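Week 8: Seams, Piping and Why Your Cushion Looks Lumpy

Okay, so last week we got through fibers and weaves, and I promised we would finally get to cutting and joining. I'm going to go slower than the syllabus says because the seam material is where most people lose points on the final piece. If you missed the handout on grain direction, get it from the course page first or half of this won't make sense.

Start with the plain seam. Two pieces, right sides together, one line of stitching, press it open. You all know this one from clothing. On furniture it has a harder life, because people sit down on it thousands of times, and they don't sit down gently. So we use a heavier thread, a shorter stitch and a wider seam allowance than you would on a shirt. I like half an inch. Mieke Visser, who taught me, liked more than that and would send your work back over it.

Then there's the top-stitched seam, where you fold both allowances to one side and run a second line through them. It's stronger and it lies flatter – good for anything with a hard edge under the cover.

Now, round shapes. A round top has to meet a straight strip of fabric (the boxing, in our vocabulary list), and the edge of the circle doesn't want to go along with that. You clip the allowance on the boxing so it can spread, you pin at the quarters, then at the eighths, and you sew slowly with the boxing on top where you can see it. Please don't pull! If you stretch the boxing to make it fit, it will pucker a week later.
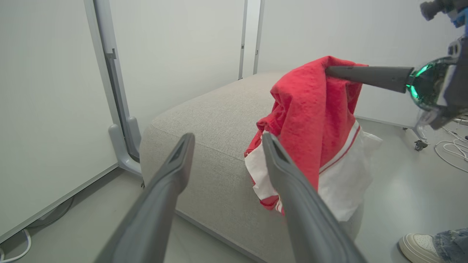 Mieke Visser told our group that piping on a round top is a way of hiding a bad seam, and that she would sooner see a plain one done properly. I argued with her for a whole term. I still pipe my own stools, but I do think you should sew the plain version first, so that's the assignment.

A word on fabric choice. Textured and mixed-color weaves are forgiving, and small wobbles in your stitching get lost in them. Smooth solid cloth shows everything. For practice we have a bolt of Halás in the supply room, and it frays like crazy, so zigzag the edges before you do anything else. The Dakach is easier but there isn't much left. Take only what you need, please.

For next time: cut one circle and one strip, mark the quarters on both, and baste them by hand. Bring the thing in basted, not machined. Read the Grerport chapter on foam, up to page 60, and skip the bit on springs – we'll do those in a separate session.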